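Course handout 4: Mesh files and getting a part ready to print
Instructor: Merike Rimkutė
Posted September 7, 2022

Reading before the lab: chapter on surface models in the Galton course reader. Bring your own part file if you have one. If you don't, use the bracket from the Zastirska folder on the shared drive.

1. What a mesh file holds

A solid model in a CAD program knows that a hole is a hole. It stores a center, a radius and a depth, and you can go back and change any of them. A mesh stores only the outer skin of the part as a set of flat triangles. Once the hole has been turned into triangles, the radius is gone. You can measure across it and get close, but you can't type in a new value.

Always keep the original CAD file. Students lose more time trying to edit meshes than on any other step in this course.

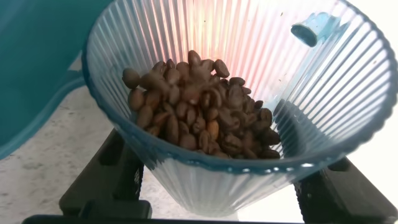

2. Choosing the export tolerance

Most programs ask for two numbers when you export: a chord tolerance and an angle. The chord tolerance is the largest gap allowed between the true curve and the flat triangle that stands in for it. The angle limits how sharply one triangle can turn from the next.

A coarse setting gives visible flats on round surfaces. A very fine setting gives a large file and no improvement in the print, as the nozzle can't follow detail that small. The bracket exports to 647 triangles on the coarse setting. Look closely at the two fillets and you will find the flats easily.

For the lab, export the same part twice, once coarse and once fine. Write down the file size and the triangle count for each. Do this before you open the slicer.

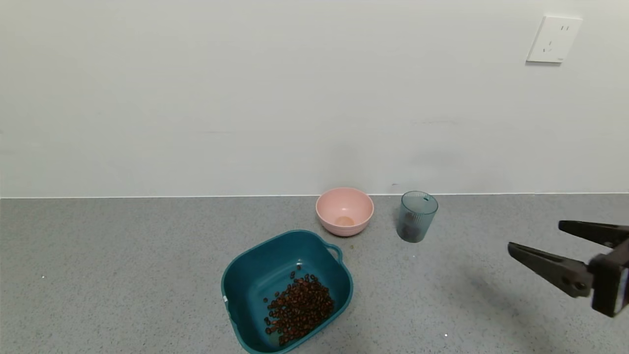
Outlet and counter, with containers.

3. Units

Some mesh formats carry no units. The file says that an edge is 60 long and leaves it at that. If you drew the part in inches and the slicer reads millimeters, the part comes in far too small. The fix is to scale it by 25.4, or to export again with the right units set. Exporting again is better, because the scaled copy tends to get saved under the same name and then nobody in the group knows which one is right.

Check one known dimension every time you load a file. It takes a few seconds.

4. Checking the mesh

A printable mesh has to be closed. Every edge should be shared by exactly two triangles. The common faults are:

Holes, where a triangle is missing.
Flipped normals, where a triangle faces inward.
Overlapping bodies that were never joined in CAD.
Edges shared by three or more triangles.

Open the file in Folholm and run the check from the Inspect menu. Faults show in red. The automatic repair is fine for a small hole on a flat face. On a curved face it fills the gap with a flat patch, and you may not want that. Overlapping bodies should be fixed in the CAD file with a union and exported again.

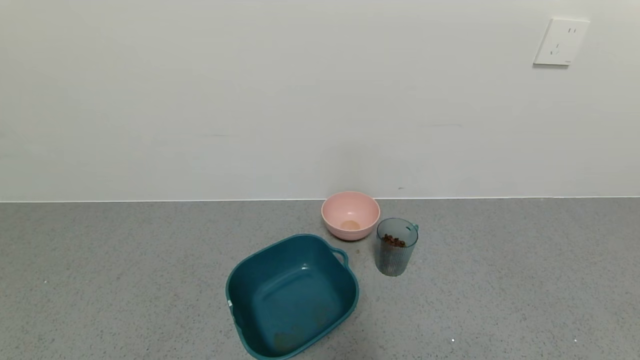
Run the check a second time after any repair. Closing one hole can leave a sliver triangle along the edge of the patch, and the slicer may read a sliver as a gap in the wall. If the second check still shows faults, go back to CAD.

5. Wall thickness

A mesh can be closed and still not print. Walls thinner than one line width may be dropped by the slicer without a warning. Step through the preview layer by layer near any thin feature and see that the wall is there. The Hassanpour part from last February's class failed in this way at layer 11, and the file is in the folder if you want to see it.

6. To hand in

Both exported files, coarse and fine.
The table of file sizes and triangle counts.
A screenshot of the clean check.
One paragraph on which export you would print and why.

The lab is graded out of 100. Use your last name and the part name in the file names, with no spaces. Next handout: supports and part orientation.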